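Subject: Re: [cells] Second two-arm cell, what to put in the bid
Date: May 1, 2018

On the Clandden side someone wrote:

> We have been told to put in for a second two-arm cell before
> the December round closes. The Doven quote covers the arms and
> the rail and not much else. Last time we went over because of
> all the small stuff. Has anyone kept a list of what they
> really spent? Also, is it worth paying for the enclosure as a
> kit, or do you cut your own profile?

We kept a list at Villalwood, so I can answer most of this.

The arms were the easy part. The quote was clear and the price did not move. What we missed was everything bolted around them. Cable duct, mounting plates, end brackets, spare grippers and the aluminium profile for the frame came in on separate orders, and each had its own delivery charge. If your finance people allow it, put the lot on one order, even if that means waiting for the slowest item.

On the enclosure, we cut our own for the first cell and would not do it again. The profile was cheaper but the saw time was not, and two of the posts had to be redone. The Ishida kit arrives cut and tapped. It went up in 2 days.

Budget for wall coverings. This sounds minor, but we change the backgrounds often and the patterned paper has to be bought, trimmed and put up without bubbles. We allow £400 a year for that and for the objects on the table together: boxes, stationery, tape and so on. The objects wear out faster than you would think. Painted boxes get scratched lids after a few weeks of being picked up and put down, so buy paint when you buy the boxes. Wire baskets for the walls are cheap and last well.

Spares: we hold 2 sets of gripper jaws per cell and one spare wrist cable. The cable is the one I would not leave out. Ours took 24 working days to come when we had none on the shelf, and the cell stood idle for all of it.

Things I would cost separately so that they do not get lost:

Power supply and emergency stop, including the electrician
A table top that can be replaced without taking the rail off
Small printed mounts (filament and printer time)
Cleaning, which in our case means a hand vacuum and someone's half hour each week

As for floor space, measure with the arms at full reach and leave room to stand at the front. We put our first cell too close to a pillar and still have to go round the back to get at the boards.

I would also ask Doven whether the rail is priced per arm or per cell. Their older quotes had it per cell. The last one we had was per arm, and we only noticed when the invoice came.

I can send the spreadsheet if that would be useful. It needs the internal codes taken out first, so give me until the end of the week.

Villalwood workshop

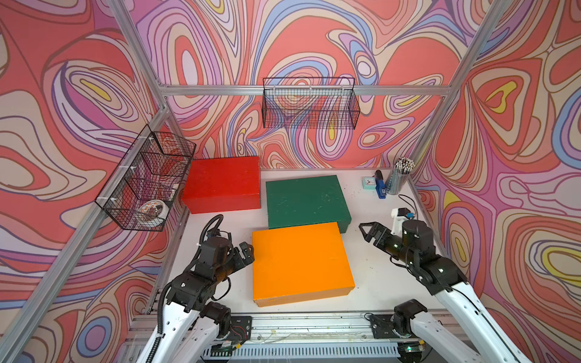
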